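Trolow opens its doors to visitors one Monday every November, and after years of promising myself I'd go, I finally got on the morning bus. It's an old mill town of brick and narrow bridges, and on open day just about every workplace along the canal lets you wander in, ask silly questions and (if you're lucky) go home with a bun.

We started at the Khondokar bakery at 11, which was already too late for the cardamom rolls, so get there early if you go! Josphat Rweyemamu took us round the ovens and let us all have a try at braiding dough. Mine looked like a shoelace. He baked it anyway, bless him, and I ate it on the canal wall with the last of my coffee.
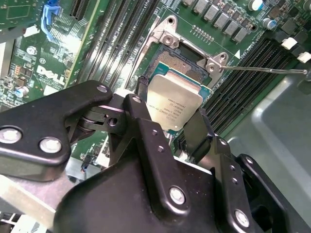
Zawadi Nyaga
Weekend and Day Trips Writer

After the bakery I walked over to the Jaltemel dye works, and I could have stayed there until dark. They still mix their colors from handwritten cards, and the drying loft on the top floor is hung with wool in every shade of rust and plum you can think of. Kenji Dvorak has been there 21 years and talked us through the indigo vats with such love that our group, around 11 of us by then, missed the next tour completely.

I did make it to the print shop, where you can set your own name in metal type, and then to a computer workshop two doors down, where there was a green Dell motherboard with its processor socket open and all those fine gold pins showing. Pretty little things, those pins. They put me in mind of beadwork.

Lunch was lentil soup at the Vundo, a café right by the lock, with bread from (where else?) the bakery. Entry to everything is free, the loft stairs are steep, and the last bus back leaves from the church at 2 minutes past six. I ran for it with a skein of plum wool under my arm.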